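The Long Way to a Good Night's Sleep
Small inns along the Hondport road are rethinking the bed, the blanket and the hour the lights go out

There is a certain kind of tired that only comes from driving toward the coast with the sun in your eyes, and I had a bad case of it by the time I rolled into Hondport last June. The trip from my front door is 391 miles, which I know because I wrote the number on the back of a gas receipt and then, like a fool, bragged to my family that I'd do it in one go. I did do it in one go. I also sat in the parking lot of the inn for a good while afterward, shoes off, wondering if anyone would mind if I just slept right there.

I'm glad I went inside. Hondport used to be a place people passed through on the way to the ferry, and its inns were built for exactly that: a key, a pillow, a cup of weak coffee and off you go. In the last few years, though, the town has gotten serious about sleep. Not fancy, mind you (the carpets in the hallway of the Ondrejka are older than my children), but serious, in the way that a good diner is serious about eggs.

The Ondrejka has been on the harbor hill for 100 years this summer, and it has changed its mind about bedding more than once. There was a feather period, then a long and regrettable foam period, and a stretch when every bed wore a quilted cover so heavy that guests kicked it to the floor before midnight. These days the idea is to take things away. Fewer pillows, fewer layers, a plain sheet in a quiet color, and a wall with nothing on it to look at when you ought to have your eyes closed. I was doubtful, being a person who likes a lot of stuff on a bed, but I slept until past 9 a.m. and missed breakfast altogether.

You find the same thinking all over town now, even in the rooms above the shops, where soft greens and grays have pushed out the old nautical stripes and the padded headboard has made a comeback with people who read in bed.
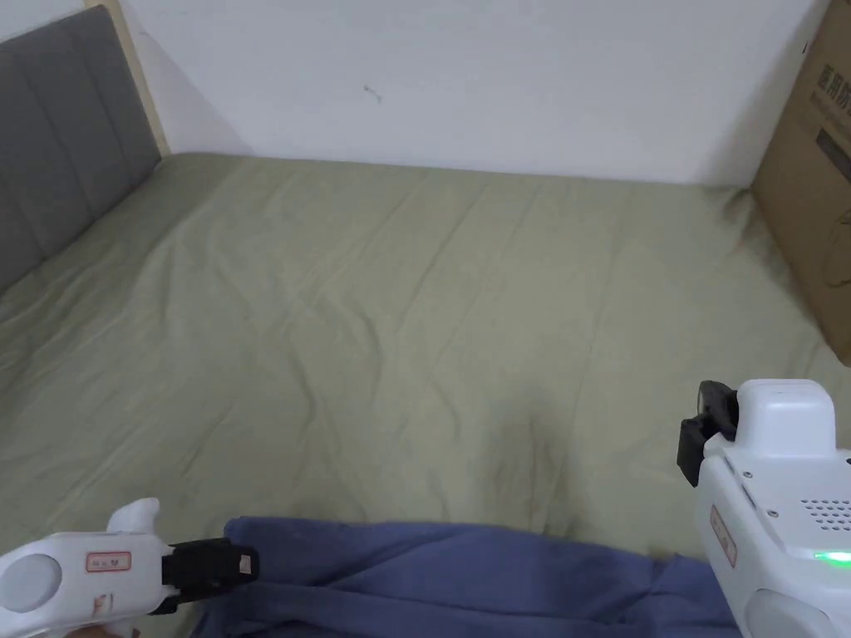 What the Mill Knows

Much of the linen on the harbor hill comes from Fullora, a mill a short drive inland that still smells of steam and warm cotton. I spent a happy afternoon there and came away with opinions I never expected to have. A sheet wants to be washed before anybody judges it, for one thing. It also wants to dry outdoors when the weather allows, and it should be put back on the bed a touch before you think it's ready, so the last of the creases settle while you're making supper.

The mill made 781 sheets for the town's inns last winter, and most of them will come back for mending before anyone thinks of replacing them. I love that. My grandmother turned her sheets sides to middle when they wore thin, and I hadn't thought of the phrase in years until I saw the work being done on a big table by the window.

Lights Out on Cenow Street

The other half of sleep is the street outside, and Cenow Street has always been a noisy one, with delivery trucks at dawn and gulls at all hours. The 2 inns at the top end now dim their signs at 10 p.m. and leave a pot of chamomile on the landing. The gulls have not been consulted. Bring earplugs, ask for a room at the back, and if you're driving as far as I did, please stop for lunch.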